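Open Day at the Gultby Workshop

4 min read

I finally made it to the spring open day at the Gultby workshop, after missing it 2 years in a row, and I have to say it was worth the drive (and the parking, which is still terrible). They had seven stations set up this time, spread over both floors, and over 800 people had signed up, so you can imagine the line for coffee. I skipped the coffee and went straight upstairs, where the hands-on stuff was.

The first stop was Vureria, the folks who do the sorting arm you may remember from my April write-up. It's quicker than it was, and a lot quieter too! They ran it on mixed bottle caps and let the kids dump in whole handfuls. It got stuck twice while I was there, and both times the woman running it just reached over, gave the tray a shake and kept right on talking. I liked that more than any slide show.

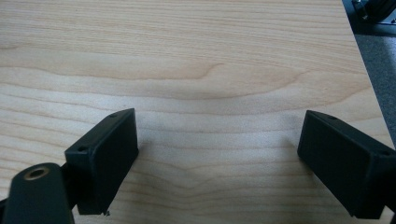 What I really came for was the Macaraeg table, where you could try a hand-held gripper yourself. You squeeze, the fingers close, and the camera records what you did so a robot can learn from it later. I'd read about this kind of thing but never held one, and it's a funny feeling at first, like eating with somebody else's chopsticks. The fingers are plain black blocks with little screw holes along the top edges, so I asked if you could swap them out for other shapes. You can, and they had a shoebox full of odd ones under the table – long skinny ones, a hooked one, a pair with rubber pads. My turn was folding a washcloth. I did it badly, then a bit less badly, and then a boy of maybe nine took over and did it perfectly on his first go.

I stayed at that table way too long and only caught the tail end of the Zakusent talk downstairs. They're the ones working on carts for hospital laundry, and the part I heard was mostly about elevators. Elevators are apparently the hard bit – the cart can find its way down a hallway fine, but then six people want to get on at once. Lots of nodding from the nurses in the back row.

If you go next time, get there before 10 in the morning and start upstairs. Bring a sandwich, the food truck ran out by noon.

Shared 41 times
3 comments

toolshed_mom
We were there too! My daughter wants a gripper for her birthday now, thanks a lot Gultby

pk_in_the_valley
Did they say if the Macaraeg table is coming back in the fall? I only got as far as the bottle caps.

rustybearing
Parking was awful, agreed. Good talk about the elevators though, you should have come down sooner.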